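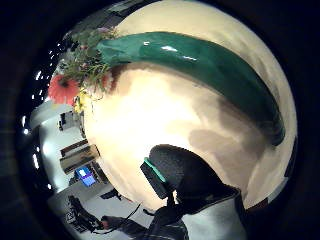
Guvillow table vase, cream with green band

Rounded vessel in a cream-white glaze with one broad dark green band. Both colours are fired glossy. Small variations in tone between pieces are normal and are not treated as faults. Supplied by Simau with or without a ready-made flower arrangement.

Specification
Item code: Guvillow 172
Finish: gloss, inside and out
Suitable for: fresh stems, dried stems, artificial stems
Not suitable for: outdoor use in frost, dishwasher, oven
Guarantee: 2 years against glaze crazing

Arrangements

The vase is sold alone or with an arrangement from the Fahmy range. Stems are sorted by height before insertion, with the greenery placed first and the flowers after it. Yellow blossoms with green foliage and an orange accent are a compact choice for a desk or meeting table, where people need to see over the top. A red gerbera can be added at the side. Artificial stems may be bent by hand up to 5 times at the same point before the wire weakens.

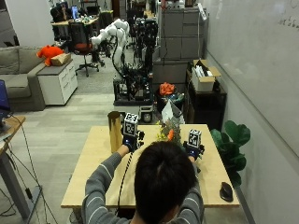
Placing and handling

Stand the vase on a flat surface, away from the table edge. Lift with both hands under the widest part and never by the stems. Felt pads (Revov 101) are available for polished or soft wood. On a shared table, a small arrangement of leaves and flowers takes up little working space.
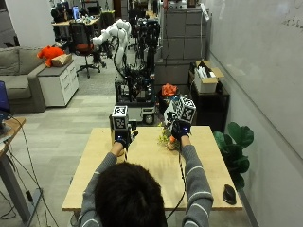 Pads should be replaced when they flatten or pick up grit. Wipe the glaze with a damp cloth and dry it straight away. Dust artificial leaves with a soft brush, working from the base outwards.

Ordering

Trade orders: Elspeth Matheson. Replacement stems and glaze queries: Tarek Berrada. Orders received before noon on Monday leave the warehouse the same week. The matt version returns in October.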